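Goresari-Counter: data card

Summary
2,043 simulated kitchen episodes used to test whether a grasp policy holds up when counter items are swapped at random. 2,000 are for training; the rest are held out.

Scenes
Each layout draws on a shared object pool. One render shows two kettles, a cucumber and a roll of paper towels on a white counter.

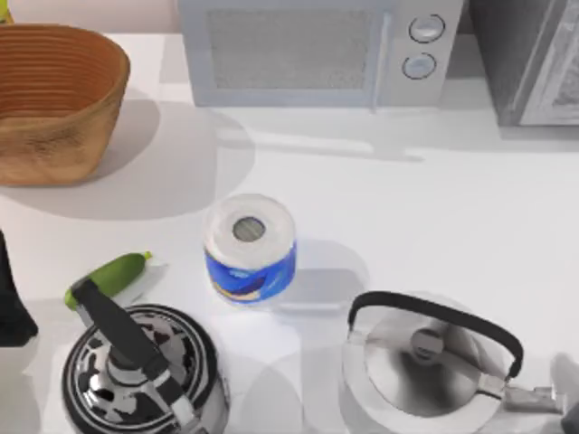 Known limits
Episodes stop at 300 steps. Shadows are soft in all 4 lighting presets.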